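3.2 Was in der Anzeige steht und was die Gäste daraus machen

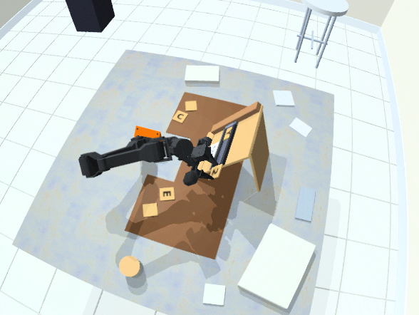

Abbildung 4

Bevor ich zu den Ergebnissen komme, muss ich kurz erzählen, wie ich überhaupt an die Anzeigentexte gekommen bin, denn das war mühsamer als gedacht. Ursprünglich wollte ich nur die Ferienhäuser in Brivine auswerten. Der Ort ist klein, die Vermieter kennen sich untereinander, und ich hatte gehofft, dass sich die Texte deshalb gut vergleichen lassen. Leider waren sie einander so ähnlich (ganze Absätze wortgleich, sogar mit denselben Tippfehlern!), dass ich Nerkness und Ferrand dazugenommen habe. Am Ende lagen 71 Anzeigen auf meinem Schreibtisch, alle in der Fassung, die am 9. März 2013 online stand. Spätere Änderungen habe ich ignoriert, auch wenn es mich bei manchen gejuckt hat.

Die Anzeigen habe ich zuerst ganz altmodisch mit Textmarker gelesen. Grün für alles, was man nachprüfen kann: Zahl der Schlafzimmer, Handtücher inklusive, Entfernung zum Strand. Gelb für alles, was Geschmackssache ist, also »gemütlich«, »traumhaft« oder das unverwüstliche »liebevoll eingerichtet«. Danach habe ich dieselben Kategorien in die Tabelle übertragen und einen zweiten Durchgang gemacht, mit einer Pause dazwischen, damit ich nicht einfach meine erste Entscheidung abschreibe. Bei sechs Anzeigen kam ich zu einem anderen Ergebnis als beim ersten Mal, fast immer ging es um das Wort »ruhig«. Ist eine ruhige Lage nachprüfbar? Ich habe mich dafür entschieden, aber nur, wenn im selben Satz etwas Handfestes steht, eine Sackgasse zum Beispiel oder die Entfernung zur Hauptstraße.

Was mich am meisten überrascht hat, war die Rolle der Küche. Ich war fest davon ausgegangen, dass der Pool alles andere schlägt, und in den Überschriften tut er das auch. In den Gästebüchern taucht er aber viel seltener auf als Backofen, Kaffeemaschine und – mit großem Abstand – stumpfe Messer. In Ferrand hat mir ein Vermieter 19 Gästebücher überlassen, eine ganze Kiste voll, zum Teil mit Kinderzeichnungen und eingeklebten Fährtickets. Darin wird über Messer geschimpft wie anderswo über das Wetter. In keiner einzigen Anzeige kommen Messer vor, dort heißt es »komplett ausgestattete Küche«, und fertig.

Ähnlich ist es mit den Betten. Vermieter schreiben gern »Schlafplätze für bis zu acht Personen« und rechnen das Sofa im Wohnzimmer großzügig mit. Die Gäste rechnen anders, vor allem wenn zwei Familien zusammen fahren und am ersten Abend auslosen müssen, wer im Durchgang schläft. In Nerkness gibt es drei Häuser, deren Anzeigen die Betten Zimmer für Zimmer aufführen, mit Breite und Angabe, ob es eine durchgehende Matratze ist. Zu genau diesen Häusern habe ich keine einzige Beschwerde über das Schlafen gefunden. Ich weiß, das ist eine winzige Gruppe und beweist erst mal gar nichts, erwähnen möchte ich es trotzdem.

Bei der Saison muss ich eine Einschränkung machen. Die meisten Einträge stammen aus dem Hochsommer, und wer im September kommt, schreibt über ganz andere Dinge: über die Heizung, über zusätzliche Decken, über Restaurants, die schon zuhaben. Das Buchungsportal Nedov, über das viele der Häuser laufen, zeigt das ganze Jahr denselben Anzeigentext, egal für welchen Monat man sucht. Eine Terrasse »zum Frühstücken in der Sonne« liest sich im Herbst natürlich etwas anders. Ich habe die Einträge aus der Nebensaison deshalb getrennt gezählt und komme in Abschnitt 3.4 auf sie zurück.

Noch ein Wort zu den Bewertungen im Portal selbst. Ich hatte sie zuerst einbezogen und dann wieder herausgenommen, weil dort fast alle die Höchstnote vergeben und im Freitext gern nur »Alles bestens, gerne wieder« steht. Die handgeschriebenen Bücher sind da deutlich ergiebiger, obwohl (oder weil?) die Leute wissen, dass der Vermieter sie liest. Manche Handschrift hat mich allerdings einen halben Nachmittag gekostet, und unleserliche Stellen habe ich als fehlend gewertet.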